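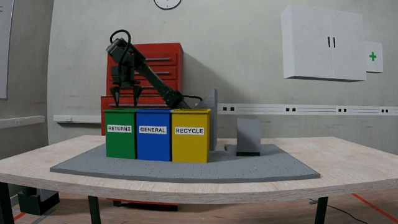 Notes for the Gurcombe talk. Slot is 24 minutes, keep 5 for questions.

Start with the pitch as we got it. Returns come in at the Trendville site, somebody opens the parcel, looks at the thing and decides where it goes. The vendor said an arm could do the deciding and the dropping, and the people could move to "higher value work." Ask the room who has been told that. Ask who has seen a job posting for it.

Say where I stand early. I run the returns floor at Voltomthorpe. I don't hate the machines. I've sat through 12 demos and I'm tired of being shown the easy part.

The easy part is bins. Returns, general, recycle. Three colors, three labels, all pushed up against each other on a board. Everything on the slide is a simulation, and I'd like people to look at how tidy it is. Clean tabletop. Gripper open over the green and the blue with nothing in it. My first question to the vendor was what goes in the gripper. They said "any standard item." Pause here.

What a standard item is on my floor: a kettle box with one shoe in it. A jacket with the tags tucked back inside the sleeve. Something sticky. The person on the bench knows the jacket's been worn because she smells it. Don't play this for laughs, it's a skill and we pay badly for it.

Next, the number. Mittal, the system we were quoted on, is rated at 600 items a shift. Fine. Rated by whom, on what mix? We asked for the share of items it passes to a human and got a brochure. Those passed items are the whole story. If the arm takes the easy ones, the bench gets nothing but hard ones all day, at the old hourly target. The easy ones were where people caught their breath.

(If running long, skip the part on the break room survey.)

What changed in the pilot, July:
Talking. Benches used to face each other. Now they face the line.
Blame. A wrong drop gets logged against the station, and the station has a person's login on it.
Training. New starters used to learn on the easy stuff. I still don't have an answer for this one.

Be fair: lifting went down, and two people with bad shoulders want to keep it. Say so plainly, they asked me to.

What to ask before you sign. Run it on your own worst pallet. Get the handoff rate in writing. Reset the targets before the arm arrives. Put someone from the bench in the meeting and pay them for the hour.

Questions. Somebody will ask if I'd buy it. Not at that price, not on that demo.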